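# Remisow – play food and little cookware

Search this repo… Go to file

Hi! I keep the list for Remisow, my catalog of toy kitchen pieces, and this README is where I put everything that doesn't fit in the spreadsheet. It started in December as one tab with 13 rows and it's now over 100, so a few notes on how I name things are overdue.

## What's in it

- `food/` – fruit and vegetables, 91 rows
- `cookware/` – pans, teapots, lids if I have them
- `cloth.txt` – which background cloth goes with which set (the dark ones win nearly every time, bright colors look great on them)

## Naming

I go color first, then the thing, then a number if there's more than one. So `purple_eggplant`, `teal_saucepan`, `cream_teapot`. The yellow-orange fruit is filed as `yellow_fruit`, because I've called it a mango and a lemon in the same afternoon and I'm not settled on either one! 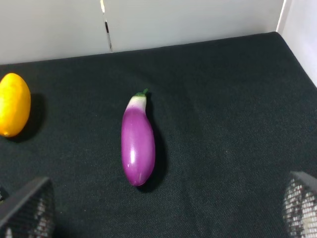
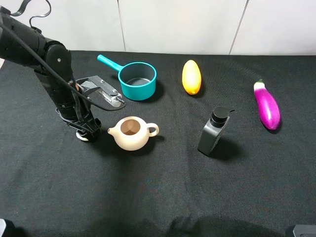

The eggplant and the yellow-orange fruit are in both of these, the saucepan and the teapot only in the second. The teapot has no lid there, so its row says `lid: no`.

Chin wrote in after the last update to say that color first is a pain for sorting, and that all the pans should sit together no matter what color they are. Chin would also like a column for size, even if it only says small, medium or big.

Fair enough on the size column – I've added it, and 80 rows are filled in so far. I'm keeping color first in the names (I really do look for "the teal one" before I look for "the pan"), but there's a `type` column now and you can sort on that all you like.

## Still to do

- Finish the size column
- Merge the old Trurkemo list, which spells eggplant two different ways
- Decide if a teapot is cookware or gets its own folder with the cups

Last edited 15 May 2023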